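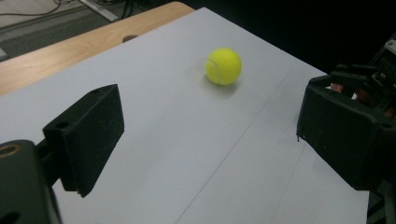 What should a student team practice first when learning to use a hand-held gripper?

The approach to a single object on a clear surface. A tennis ball is suitable for this purpose, and the exercise should be mastered before a second object is introduced.

This guide is issued to members of the Judititz Student Robotics Club who are preparing for the Edby Challenge in September. It was prepared by Ha-rang Won and revised on 08/05/2020. It replaces the handout given to members at enrollment.

Before you begin

Each team requires one hand-held gripper per operator, the practice balls issued by the club, and a light-colored work surface. Clear the surface of tools and personal items. Check that both fingers open and close freely and that the finger pads are firmly attached. Pads with rough or chipped edges may be used for practice but must be reported to the equipment desk before a scored run.

Step 1. Set the opening

Open the fingers fully before moving toward the ball. Operators who begin with a narrow opening tend to push the ball away on the first attempt. Hold the gripper so that both fingers are at the same height above the surface.

Step 2. Align with the ball

Bring the gripper forward until the ball lies between the fingers. Correct the alignment by moving the wrist. Do not chase the ball by closing one side of the gripper against it. If the ball rolls, stop, let it come to rest, and begin the approach again.

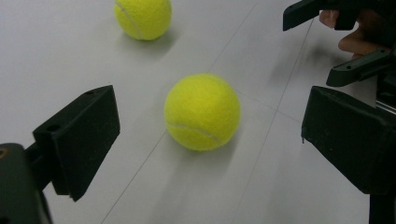 Two tennis balls on the surface, the nearer one between the open fingers.

Step 3. Close and lift

Close the fingers slowly until both pads meet the ball. Pause, then raise it straight up. Under Edby rules the ball must be held clear of the surface for 3 seconds. Lower it fully before opening the fingers; a dropped ball is scored as a failed attempt.

Step 4. Work with a partner

When two operators share a surface, agree on who will move first and say so aloud. The second operator waits with the gripper held back until the first has withdrawn. Teams should complete five clean lifts each before attempting to work at the same time.

Step 5. Change the starting position

Repeat the exercise with the ball placed at different points on the surface, including positions near the far edge. Approaches toward the far edge call for a longer reach, and operators often let the fingers tilt as the arm extends.
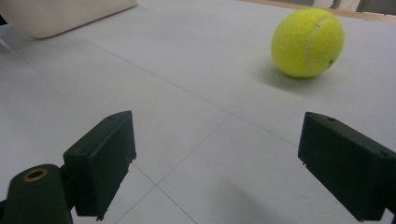
Keep the elbow low during these longer approaches and step closer to the table if the wrist begins to turn. Leaning over the surface is not permitted in scored runs, so it should be avoided in practice as well.

Recording your attempts

Enter every attempt in Clotora, including those that fail. Give the operator's initials, the starting position, and the result. The club recorded 3,612 attempts last season, and the entries marked as failed were the ones most used in planning this year's sessions. Do not delete an entry made in error; add a note to it instead.

Questions about the procedure should be directed to Si-woo Gil at the equipment desk. Replacement pads are kept in the Lim Workshop and must be signed out.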